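Can a machine do my chores yet? (an update, because you keep asking)

March 8, 2024

Posted in Home, Gadgets, Grumbling 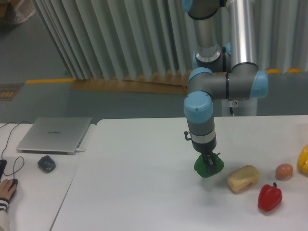 So can you buy a robot today that will cook dinner and put away the groceries? You can buy one that vacuums, one that mops and one that cuts the grass, but the general kitchen helper isn't in the stores, and I wouldn't hold a spot on the counter for it this year.

I wrote a post back in October about my robot vacuum and it got more comments than anything I've put up here, including the one about the flooded basement. Most of them asked the same thing. When does the rest of the house get done? I've been reading up on it ever since, in the evenings, with the laundry sitting next to me on the couch (unfolded, obviously).

Let me start with what I own, so you know where I'm coming from. The vacuum is a Pareck and I love it. It runs while I'm out, it gets under the bed, and it has eaten exactly one phone charger, which was my fault for leaving it there. The mop attachment is okay. It's fine on the kitchen floor and hopeless on anything that dried overnight, so I still get down there with a sponge after pancakes. I also had a Gretora window cleaner for 27 days before I sent it back. It did the middle of the glass beautifully and left all four corners, and my windows are old and have a LOT of corners.

What those three have in common is that none of them pick anything up. They drive over a flat thing and rub it. The minute you want something lifted you're in a different world, and that's the part I find fascinating.

Take groceries. I never thought about how I empty a bag until I started reading about arms and grippers. A bell pepper is slippery and lumpy and no two are the same shape, but it's pretty sturdy, and a two-finger gripper can get hold of a green one and lift it off the table. Great! Now do an egg. Same fingers, much smaller thing, and if you squeeze it like a pepper you're wiping down the table. Then something soft and squashy like a slice of bread, where you can do everything right and still leave two dents in it. I do all three without looking while I'm on the phone with my sister.

And that's with everything laid out on a clear white table with space between things. My counter has mail on it. It has a fruit bowl with a screwdriver in it. The peppers come home in a bag, under a carton of milk, and the bag falls over.

I got into this properly with a neighbor who works at Seltusa, where they pack boxes of car parts. They have arms on the line and have had them for years, so I figured the shop floor must be all sorted out. Sort of! The arms there do one job each, all shift, and they're very good at it. One of them moves 1000 brackets before lunch. But the brackets arrive facing the same way every time, and if a batch comes in tipped on its side, a person walks over and straightens it. The box flaps are still closed by hand. So is anything in a plastic bag, because bags are floppy and shiny and apparently everybody in that business hates them.

I asked what one of the smaller arms costs and was told you'd want to plan on $3895 for the cheapest secondhand one they'd looked at, with no gripper on it, and then somebody's time to set it up. I don't have anywhere to bolt one down anyway. Our kitchen table wobbles when you butter toast.

A few of you sent me the laundry-folding video that's been going around. I watched it twice. Read the small print in the corner, if you can catch it – it's sped up. The version I saw at normal speed took so long on one T-shirt that I had folded a pile by the end of it, badly, but folded. I'm not knocking it. Two years ago I don't think I'd have seen it manage the sleeves.

My own guess, worth what you're paying for it, is that we'll get the boring stuff first. Something that clears a table into a bin, or loads a dishwasher if the dishwasher is designed around it. I'd pay good money for that second one. I would even buy new plates. Cooking seems a long way off to me, and I'd want to see it deal with an onion before I believed anything.

There's a book I've been carrying around, by Snorradóttir, on the history of housework, and one chapter is all about how washing machines were going to give everyone their afternoons back. People just started washing their clothes more often. I think about that every time the Pareck finishes and I notice the baseboards are dusty, which I never used to notice at all.

Anyway, somebody asked in the comments how long I spend on chores, so I timed a normal evening. Dishes, counters, lunches for the next day, one load in and one load out came to 60 minutes, and the floor took zero of that. I'll take it.

Next post is the basement again, sorry. The new pump is in and I have opinions about the float switch.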